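Farkine adds smoke-tint drawer box to Pumar desktop storage line

For release: May

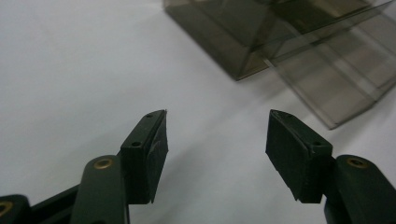
Can the drawer be taken all the way out for cleaning?
Pull it to the stop, tip the front up a little and it lifts clear. Wash by hand in lukewarm water, no scouring pads, dry with a soft cloth.

Farkine today announced the Pumar smoke drawer box, a small see-through organizer for desks, dressers and bathroom counters. Clear Pumar boxes have been in the shops a while. Smoke was the color people kept asking for. 772 requests through the customer desk last year, most of them from folks who want to find the stapler refills without having the whole pile on show.

Same size as the clear version, so old and new stack together. Straight sides, sharp corners, one drawer per box. Takes pens, chargers, hair ties, tea bags, spare keys, the usual.

"Clear plastic shows everything, and that's fine for cotton balls," said Juraj Vaněk, product lead at Farkine. "For cables and old receipts you want a bit of shade. We tried a much darker tint first and couldn't tell the batteries from the paper clips, so we backed off."

The tint looks darker where walls overlap and lighter on a pale surface. Stores have been asked to put it out on white shelving next to the clear one so shoppers can compare.

Pumar smoke goes on sale first at Sokol home stores, 33 locations, then at Ganano online later in the month. Price is $20 for a single box. Stacking feet are in the package, peel and stick, four to a box. Lables for the drawer front sold seperately.

Mutua Langat, who buys storage for Sokol, said the first order is 200 boxes per store. "Back to school is when desk stuff moves, but dorm shoppers start early now. We wanted it in before summer."

A wider, two-drawer size is planned for fall. No price yet. Owners of clear Pumar boxes do not need new feet, the current ones fit both.

Care notes: keep away from radiators and direct sun on a windowsill. No dishwasher. No nail polish remover, it will cloud the plastic.

Samples for press on request, one per outlet, please say if you want the feet fitted. Store list and care sheet from the Farkine press desk, 9 a.m. to 4 p.m.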